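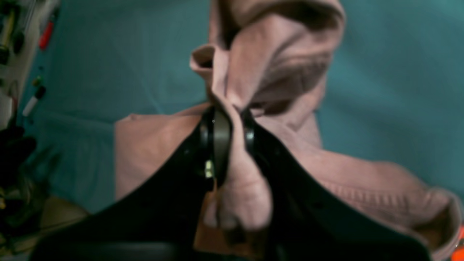 A two-fingered gripper holding a fold of pink fabric, seen from the robot's wrist.

How a robot is shown what to do

A robot arm does not know how to fold clothes. Someone has to show it. There are two usual ways.

Showing by hand
The motors in the arm are set so that they move freely. A person takes hold of the arm and guides it through the task. Sensors in each joint measure the angle 20 times a second, and the computer stores every reading.

Showing by remote control
The person holds a second, smaller arm called a leader. When the leader moves, the robot arm copies it. The robot arm is called the follower. Squeezing a handle on the leader closes the gripper on the follower.

What gets stored
One complete try at a task is called a demonstration. It contains the joint angles, how far the gripper is open, and the camera pictures. The Povus folding set has 609 demonstrations. A camera on the wrist shows the fingers and the cloth close up.

Why so many?
Cloth is difficult. A box keeps its shape when it is lifted, but a piece of clothing can land in a different heap each time. A program called Drilero compares the demonstrations and works out which movement should follow which picture.

Words to know
Gripper: the part of a robot that holds things.
Joint: a place where the arm bends or turns. Some joints can turn through 180 degrees.
Leader: the arm a person moves.
Follower: the arm that copies.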